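# Open day at Lenska, June 2025: your impressions?
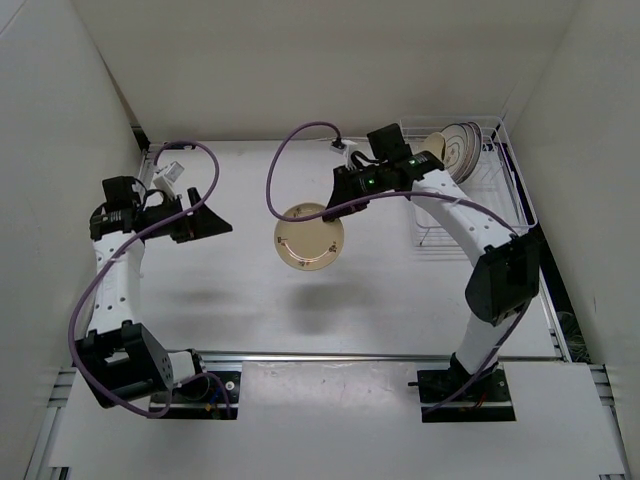
**How long does one demonstration take, and do I have to book?**
One round takes 51 minutes with the questions included. You put your name on the list at the entrance, and no booking before the visit is needed.

I answer this first because three persons wrote me privately about it. Now I would like to read what others thought. For me the dish station was the best part of the visit. I stayed for two rounds.

— *mcourtois (Margaux Courtois)*

---

**ravel_knots** wrote:

I was in the morning group. Nice people, but I found it slow. A plate goes from the rack to the table, and my daughter does this in two seconds. For the price of two arms I expected more.

---

**mcourtois** wrote:

> For the price of two arms I expected more.

I understand, but I don't agree. A plate is thin, it is round, and in the rack the plates stand on edge close to each other. The gripper must take one by the rim and leave the neighbors in peace. In my work (packaging, 12 years) we avoided such objects always. We used suction cups and flat boxes, and we were happy.

---

**dwynwen_b** wrote:

Dwynwen Bowen here, I helped at the station in the afternoon. Slow is a choice, we run at reduced speed on open days. Over the day we did 109 plate moves and two plates were dropped. Neither of them broke.

If you had the feeling that the left arm does little, you are right. For single plates it mostly waits. It is needed for the handover, which was only in the later rounds.

---

**ravel_knots** wrote:

OK, the handover I did not see. Then I take back half of my complaint. The other half stays: the talk before was too long, and from the second row I could not hear the speaker.

---

**tobi-caruso-fan** wrote:

Has somebody compared with the Caruso day in December? There they had one arm only, but you could choose the object yourself. I brought my own mug and it was picked up on the third try. I liked that more than a prepared rack of the same plates.

---

**mcourtois** wrote:

I was not at Caruso. Own objects would be a good idea for Lenska also, maybe for the last round. Dwynwen, is it possible?

One small question too: the purple cables make big loops near the wrist. Do they never catch on something?

---

**dwynwen_b** wrote:

I will ask about own objects, I can't promise. The cables catch sometimes, yes. If we make them shorter they pull when the wrist turns, so we prefer the loops. Ravitz has a clip for this and we want to try it.

---

**ravel_knots** wrote:

Please ask also for a microphone.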